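Dicas para cuidar de um teatro antigo

Passei o verão a ajudar no Omari, um teatrinho com 200 lugares, e aprendi umas coisas sobre veludo velho. A cortina escova-se sempre de cima para baixo, com escova macia, e nunca com água! O pó do palco apanho-o com um pano quase seco — a vassoura só o manda para a plateia.

Para as dobradiças das cadeiras que chiam, uma gota de óleo chega (limpem logo o excesso, que mancha as saias). 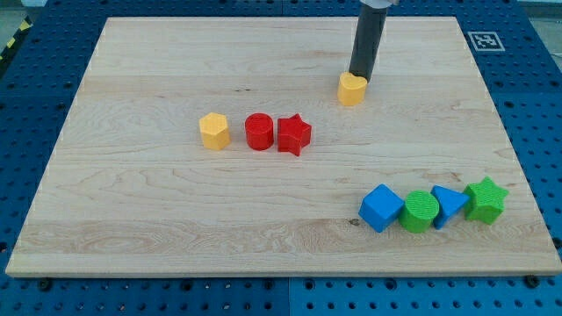
Os dourados dos camarotes levam só pincel seco, daqueles de maquilhagem. Demora 20 minutos por camarote, mas fica lindo.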